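One thread about furnishing our shared workroom in Jerthorpe. I will write it in pieces, sorry for the length.
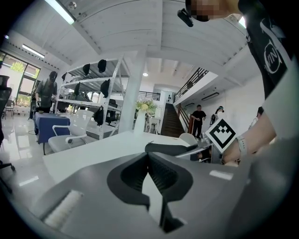

What color of table is best for a room where many people work with their hands?

White, for us. Small dark parts are easy to find on it, and it gives back the light from the ceiling. The price you pay is wiping, every evening, also when you think it is clean.

2/ We moved in during December with almost no furniture. Until then we had a room in Ududitz, where everybody worked on old school desks of different heights. I had pain in my neck for a whole winter from that. So the tables were the first thing I wanted to do well.

3/ A glossy top has one weak side, the reflection. If the lamp is directly over your head you look the whole day into a bright spot. We turned two tables by a quarter and the problem became much smaller. It cost us nothing.

4/ For some work white is wrong. Small round things roll away on it, and light ones slide when you breathe on them. For this we put a cloth on the table. Ours is blue. I tried gray before, but I lost all my screws in it.

5/ About the cloth: buy it longer than the table, then wash it before you cut anything. My first one became 2 inches shorter in the wash and it never covered the corners again. It is now a curtain under the sink.

6/ Chairs. The white one with mesh back is my favorite. In summer the old room was very warm and the padded chairs were terrible to sit on. With mesh the air comes to your back. Dust also comes into the mesh, and a soft brush takes it out better than a vacuum cleaner.

7/ Armrests are a matter of discussion here. Half of the people want them, the other half hits the table edge with them. Before you order, measure from the floor to the underside of the table. I did not measure. One chair now lives in the corner.

8/ The black chairs came with us from Ududitz. They have wheels and the wheels collect hair and thread. Turn the chair over, use small scissors, and have some paper below. I do it once in a month with music on.

9/ Shelves! The tall white metal unit with open shelves is from Van Rooij, a small shop for used office things. We paid 349 for it with delivery. I wanted doors first, but with doors people forget what they own and buy it a second time.

10/ My rule for open shelves is heavy things low, daily things at the height of the chest, and on the top only what is light and ugly. Please fix a tall unit to the wall. Ours was standing free for one week and I slept badly.

11/ Somebody asked me in a message how much space to leave between a table and the shelves. I would say 30 inches is the minimum if one person sits there. If people must also pass behind the chair, you need more. We are still moving our tables around because of this.

12/ Labels: write them big, and on the shelf, so the place has a name also when the box is away. I used a Gotedel label printer that a neighbor gave me. The small letters are hard to read for me without glasses, so now I print everything in capitals.

13/ The cleaning of the white tops goes so: warm water, one drop of dish soap, soft cloth, then a dry cloth. I do not use the rough side of the sponge anymore. It made a dull place near the window and I see it every time the sun is low.

14/ What is still missing is hooks for coats. At the moment the coats hang on the chairs, and then nobody wants to move the chairs. If you know a simple rail that can stay on a plaster wall, please write it to me. The wall is 400 centimeters long and quite soft.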